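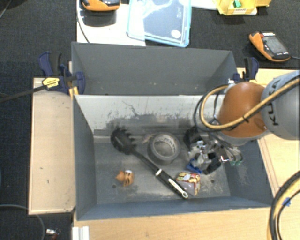 Getting more out of dried beans

If you only ever buy beans in tins, do give the dried ones a go this winter! They cost very little, they keep for ages in a jar, and the cooking liquid alone is worth the effort. I came to them through my neighbour Waltraud Eder, who handed me a bag of borlotti over the fence one April and told me to ring her if I got stuck. I rang her twice that evening.

These are the things I do now, more or less in the order you'll need them.

Sorting

Tip the beans on to a pale plate and push them across with a finger. You are looking for little stones and any beans that are badly shrivelled. Split ones are fine, they just go soft sooner. Rinse in a colander until the water runs clear.

Soaking

Put 600 g of beans in your biggest bowl and cover with cold water by a good hand's depth, as they swell far more than you'd think. Stir in a heaped tablespoon of salt. Yes, salt! I was brought up to believe it made them tough, and I have never found that it does. The skins come out softer and the middles taste of something.

Overnight is ideal. If you forgot (I forget constantly), bring them to the boil in plenty of water, give them two minutes, put the lid on and leave them off the heat for an hour. Drain and carry on as if you'd been organised.

Lentils and split peas don't need any of this.

A word about kidney beans

Red kidney beans must be soaked for at least five hours, drained, and then boiled hard in fresh water for a full ten minutes before you turn them down. Do not put them raw into a slow cooker, because it may never get hot enough to make them safe. I give cannellini the same treatment.

The pot

Fresh water, enough to cover by two fingers, and then the good bits: half an onion, a bay leaf, a couple of squashed garlic cloves, a proper glug of olive oil. A parmesan rind is lovely if you have one in the freezer. Once the boiling is done, keep it at the laziest simmer you can manage - a bubble here and there is plenty - with the lid slightly open.

Leave out tomatoes, vinegar and lemon until the beans are soft. Acid really does hold them back, and I once had a pan of chilli on the go until bedtime finding that out.

How long?

It depends on the bean and mostly on its age. Start tasting at 45 minutes. Taste several, too, as one soft bean proves nothing. They should be creamy all the way through with no chalky spot in the middle. If they're still hard after two hours they are probably very old, and a quarter teaspoon of bicarbonate of soda in the pot will help them along. Go easy with it or you'll taste soap.

Hard water slows things down as well. Karim Amrani, who has a kettle like a limestone cave over in Flonddale, soaks his in filtered water and swears it saves him half an hour.

Cooling and keeping

Let them cool in their liquid so the skins don't dry and split, but don't leave them sitting out all evening. I stand the pan in a sink of cold water, then get it into the fridge. They keep for three days in there, covered by their liquid.

For the freezer, bag them up flat with a ladle of liquid in each bag and write the name of the bean on it. Frozen black beans and frozen blackcurrants look much more alike than you'd hope.

The liquid

Please don't pour it away! Use it to loosen mash, to start a soup, or to finish pasta with a handful of the beans and a lot of black pepper. My favourite supper is a bowl of beans in their own broth with toast rubbed with garlic, and a fried egg on top if there's an egg going.

Next time I'll write up Waltraud's bean and barley soup, which needs a ham bone and most of an afternoon.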